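Week 4 – Why We Buy the Snack We Didn't Come For

Welcome back, everyone. Today we stay with the Fleddale canteen study, a favorite of mine, and look at how the setting nudges a choice. 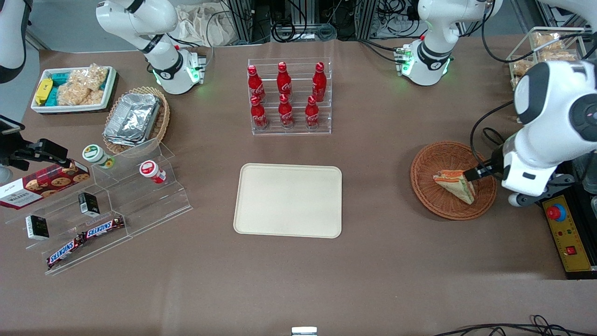

Impulse, as Sem Cuypers uses the word, is a want that shows up only when the thing does. Think of lunch, and how a sandwich wedge in a round woven basket feels homemade before you've had a bite – the basket is doing some of the selling. Please keep that in mind when you read the Curnley chapter.

Placement, next. Height and reach matter more than most of us like to admit, and we'll go through the 80 diary entries together.

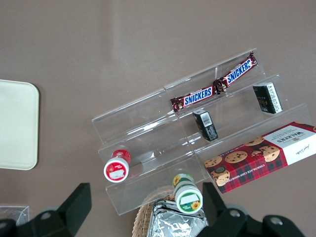

For next time

Read pages 50 to 62 and bring one receipt of your own, crumpled is fine!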